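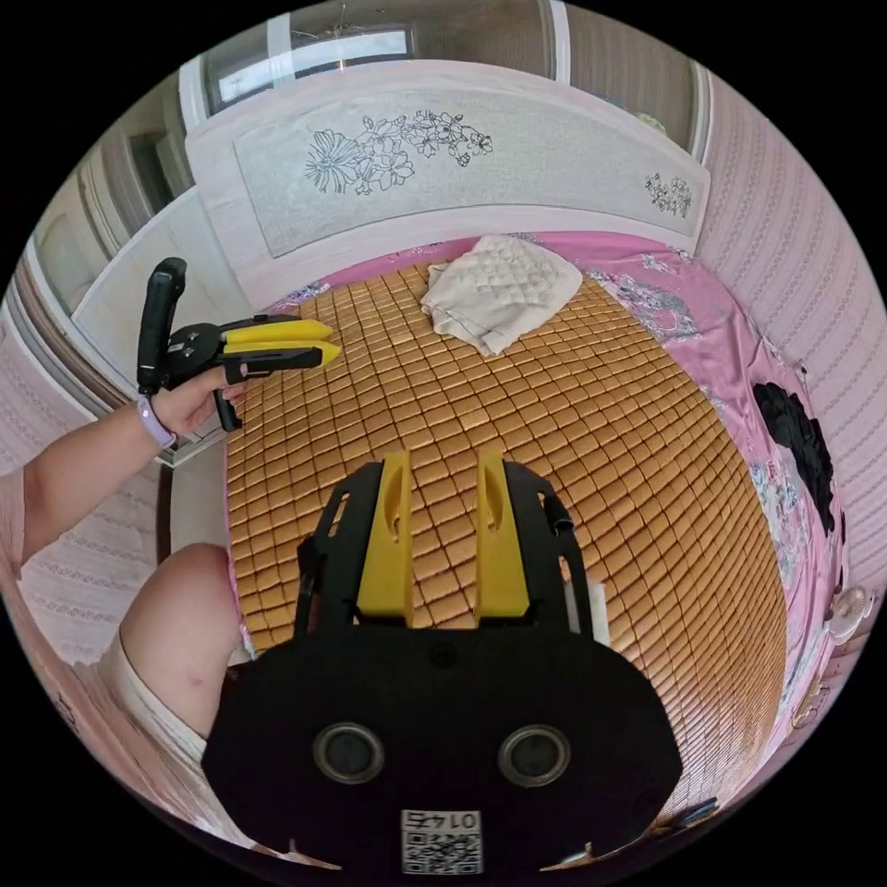 From: Beatriz Nogueira
To: skekavholm-radio list
Subject: Re: [skekavholm-radio] Jarnach leaving the morning slot??

Yes, confirmed, he said it on air Wednesday just before 8. Missed the first bit, was parking. Last show is end of October, then Esposito takes over mornings and the late phone-in goes to repeats for now. No word on the TV quiz, I'd guess he keeps it, they only just signed him for 2 more seasons.

As for the money, the 992 thousand figure going round is from one of those net worth sites and they never say where they get it. Same page has his birthplace wrong so take it how you like. He grew up in Toludcombe, his dad ran the cinema there.

Vangelis, do you still have the tape of the first Esposito fill-in week? Mine is chewed up. Will pay postage.

More tonight, have to run

Bea

Yannick Rolland wrote:
> Has anyone heard anything solid about Jarnach? My sister says
> he's off to television full time, and somebody on the other
> board has him worth 992 thousand and retiring, wich seems
> early to me. He did 200 shows last year if you count the
> Saturdays. Also is the fan meetup still on? I put down for
> 80 seats and the hall wants to know.
>
> Yannick

PS meetup is on, keep the 80. Hélder has teh deposit.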